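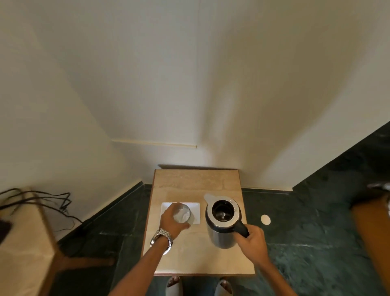 The Plostolis Corner Set

Side table, tray, steel flask and one glass
Sold by Cenda Home
Item 211

Most side tables are bought to hold a lamp and end up holding mail. The Plostolis was put together for people who have already lost that fight on every other surface in the house and would like one small square place left for a drink.

You get the table, the tray, the flask and a single glass. People write in to ask for a second glass. We sell those too, but the set comes with one, and if you are having company you probably want a bigger table anyway.

The table

Square, small, beige marble top, thin wooden edge running all the way around. The veining is cream and tan and no two tops match. If you order a pair for either side of a bed, they will look like cousins. We don't take returns over veining, so please look at yours kindly for a day or two before calling.

It was drawn for corners. The back edge is straight, the sides are straight, and it will sit close to the wall if your baseboard lets it. Stone baseboards tend to stick out more than painted ones, so check yours with a ruler first. Leave a finger's width if you plan to mop behind it, and none at all if you know perfectly well that you don't.

The marble is sealed before it leaves us. Sealed means it will forgive water and tea for the length of a phone call. It does not forgive lemon, vinegar, or the blue stuff you spray on windows. Wipe with a damp cloth. Reseal every February, or whenever you remember, which for most owners is when the ring shows up.

The tray

White, rectangular, raised rim. Its job is to catch what the glass leaves behind. It takes up the left half of the table comfortably and leaves the right half for the flask, or the other way around if you pour left-handed. It will hold a ring of water, a teaspoon, a couple of cookies, and after a week your keys. 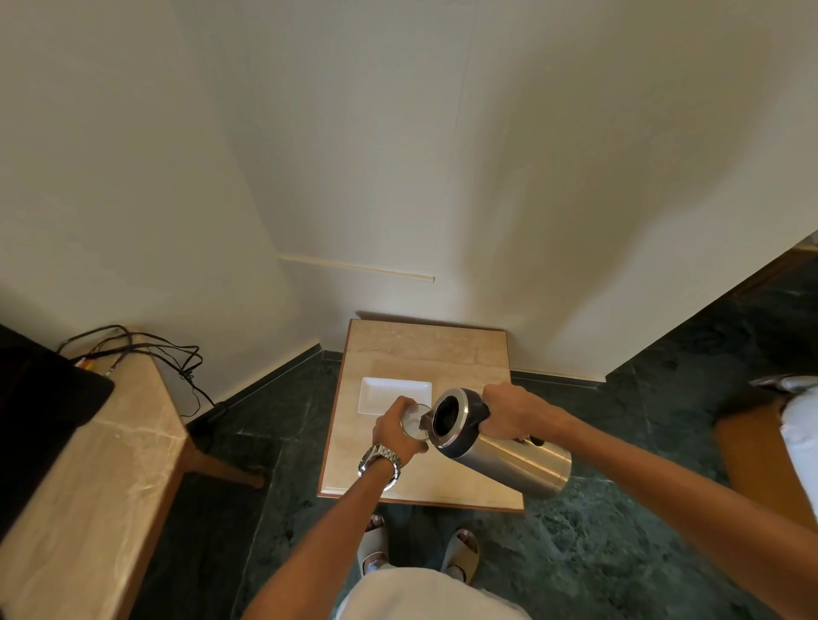 Hold the glass while you fill it. A flask gives you more speed than a kettle does, and a light glass on a smooth tray likes to wander. Lift it, bring the mouth of the flask close, tip slowly, and put the glass back down on the tray instead of straight on the stone. We put this in the printed leaflet too, on the page folks use to level a wobbly chair.

The flask

This is the Indeo, the same one we sell on its own. Brushed steel body, black handle, dark pouring spout, polished enough near the top that you'll see fingerprints by lunch. The handle is big enough for a whole hand, including a hand that hasn't fully woken up.

Cenda's own kitchen test: filled with boiling water in the morning, lid on, still too hot to gulp after 6 hours. At 10 hours it was a pleasant drinking temperature. Past that you have a very handsome container of lukewarm water. Cold drinks do better and we've stopped checking.

Pour with the lid off or open, never half on. Half on gives you a thin stream out the front and a second, more creative one down your wrist. If you wear a watch on your pouring arm, consider this advice aimed at you.

Wash by hand with a bottle brush. Do not put the Indeo in the dishwasher. We know you will, and the finish will go cloudy, and the warranty will look the other way.

The glass

Clear, plain, small. It fits on the tray with room to spare and costs very little to replace. Warm it with a splash first if the water is near boiling. Glass has opinions about sudden heat.

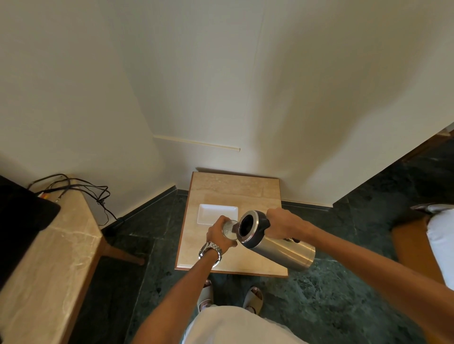
The set in use: Indeo flask and glass over the Plostolis table, with the tray behind.

Where it goes

Beside an armchair. Beside a bed. In the corner at the end of a media unit, where it gives the eye something to look at besides the cables. It will not hide the cables. We do sell a cable box, called the Flores, and it has its own page and a long list of colors.

Dark floors suit it, green stone in particular, and so do plain pale walls. It also looks fine on carpet, though on deep pile you should press down on each corner before trusting it with anything full.

Do not sit on it. Do not stand on it to reach a shelf. It is exactly the height that makes this seem like a good idea.

What's in the box

One Plostolis side table, legs packed separately
One white tray
One Indeo flask with lid
One clear glass
Hex key, felt pads, leaflet

Assembly takes 30 minutes if you read the leaflet and an evening if you don't. Put the top face down on a blanket while you attach the legs. The marble is heavier than it looks, so get someone on the other side when you turn it over. Leave the bolts slightly loose until all the legs are on, then tighten.

Shipping and returns

Ships in two cartons, and they do not always travel together. If the flask turns up first, enjoy the flask. Returns are accepted within 30 days in the original packing, which means please don't let the cat have the foam.

Chips at the wooden edge on arrival are covered. Take a photo before you unpack the rest and send it along with your order number. Chips that appear after the vacuum cleaner has been through are between you and the vacuum cleaner.

Replacement parts

Tray, glass, flask lid and felt pads are all sold singly. Marble tops can be replaced but have to be ordered in, and the new one won't match the old one either.

Page updated November 2020. The earlier version listed a coaster, which has been dropped from the set because the tray does the same job.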